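Let the robotics club set the table

I'll say it plainly: the best class my local college runs is the one where students spend a whole term getting two robot arms to tidy up a cup. I sat in last May and came home grinning.

People want flash. They want the Vellside finals, with the lights and the loud music (I love those too, I've been twice!). But the table work teaches more. One student, Elsa Dalen, showed me her logbook: 84 tries at one grasp, every one with a note beside it in tiny handwriting. She was thrilled with number 84. So was I!

And it's ordinary stuff, cups and markers and spoons, the things we all pick up without a thought. Try writing down how you do it. I gave up halfway down the page.

So my plea to the school board is to fund the slow projects as well as the Vellside team. Give them a proper room, and 100 more hours of bench time, and let them get on with it. I'd happily watch every one of those hours. 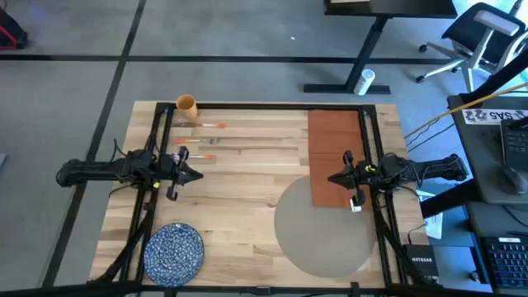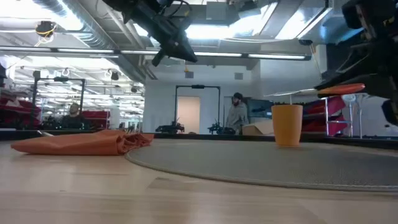 Bench work with two arms. The orange cup is in both photos.

Contact | © 2026 Drimitz Community Pages | Back to top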